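Informe de avance a la dirección de operaciones. Proyecto Brilisero, junio

Resumen rápido, lo demás va en la hoja de costes. El puesto de dos brazos para colocar peluche en plato lleva 9 semanas en pruebas en el taller de Skirnberg. Acumulamos 1441 ciclos registrados. Objetivo del trimestre: cubrir el turno de tarde sin refuerzo externo. Vamos algo por detras.
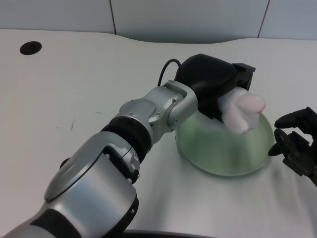
Puesto Brilisero: brazo izquierdo con el peluche sujeto, sobre la pieza verde translúcida boca abajo.

Qué cambia para la gente. Las operarias de preparación ya no hacen la colocación repetida, pasan a revisar costuras y etiquetas, que es donde Pivard nos devuelve género. Dos piden volver a rotar, lo vemos con ellas el sábado. Quejas de muñeca: menos que en marzo, dato de enfermería, sin cerrar.
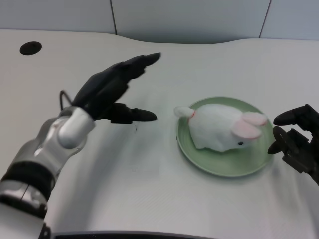

La formación va más lenta de lo previsto. 50 horas impartidas de las 136 contratadas con Mac Carthaigh. Motivo: coincidió con inventario y no se pudo sacar a nadie de línea. Los manuales llegaron en inglés, traducción pendiente.

Incidencias del periodo:

- Paradas por agarre: bajan desde el cambio de dedos. Queda ajustar la fuerza para tejidos finos.
- Avisos de parada en pantalla poco claros, el turno de tarde llama a mantenimiento por cosas que puede rearmar solo. Pedido el cambio de textos.
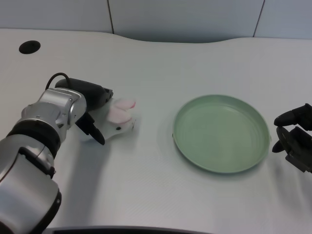 - Ruido: sin novedad, medición aplazada a julio.

Plantilla y turnos

Sin bajas de puesto por el proyecto, se mantiene lo firmado. Se crea una función de responsable de célula por turno, con plus, falta que RRHH publique las bases. Hay tres interesadas de la propia línea.
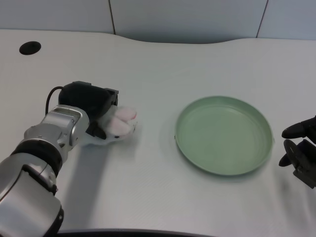

El cambio de referencia sigue siendo lo que más tiempo nos quita. Cada modelo nuevo obliga a repetir la enseñanza del agarre, y la hacen las operarias, que conocen el género mejor que el integrador. Con el peluche blanco y rosa cogido así, con la parte rosa hacia fuera y el plato verde todavía vacío a la derecha, la revisora tiene a la vista justo lo que le interesa mirar. Lo propusieron ellas y lo dejamos como norma de trabajo.

Pendiente de su aprobación: ampliación de horas de formación, el segundo juego de dedos y la traducción de manuales. Si puede ser antes de las vacaciones, mejor, que luego el provedor cierra.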